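Thursday, August. Bench 2, tableware into the blue bin

Big day for the planner! Branwen Foulkes merged her rewrite of the grasp ranker last night and I've been poking at it since 8:15. The old version scored every rim point on every dish and then threw most of them away at the collision check. Hers runs a cheap reach test per arm first, so the ranker only ever sees candidates that one of the arms can get to. On the recorded set (1807 grasps, same seed) median plan time is down to 114 ms. I ran it again to be sure I hadn't pointed it at the wrong config. Same number.

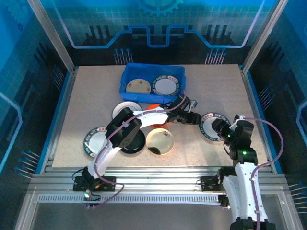
The arm assignment is the part I like best. Rellamitz used to lock a dish to left or right as soon as it was detected, so anything near the middle of the table could end up with the wrong arm and stay there. Now assignment is a cost that gets refreshed every planning cycle, with a bit of hysteresis so the arms don't swap back and forth (Myfanwy's idea, threshold is in bench2.yaml, please don't tune it by hand without writing it down here).

Perception next. The lettered rims on the patterned plates are still giving the segmenter trouble. It likes to split a plate into a white disk and a ring, two objects, two grasps, planner gets very excited about both. Merging by shared center fixes it for plates that are fully in view. With a forearm over part of the plate the center estimate drifts and the merge fails. Next try is fitting an ellipse to the outer edge only and ignoring everything inside it.

Glossy black dish: the bright arc inside comes up as an edge in the wrist view and pulls the rim fit inward. Masking saturated pixels before the fit helps a lot, and I want to add the depth edge as a second vote.

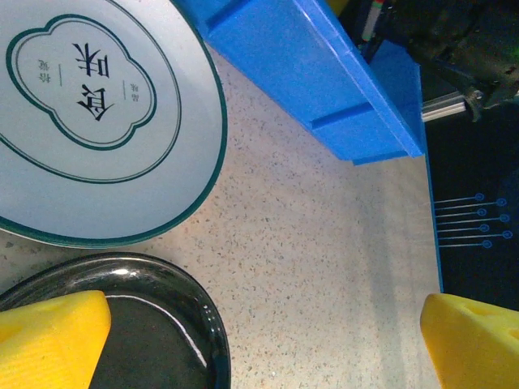
Wrist view, black dish at lower left. Note the arc in the bowl.

To do:
- Ellipse fit on outer edge, compare with center merge on the same logs
- Raise the wrist buffer to 600 frames, the logger is dropping the oldest ones
- Ask Myfanwy Hopkin if the Sandden branch still needs the old ranker API
- Replay viewer: color candidates by arm, I keep mixing them up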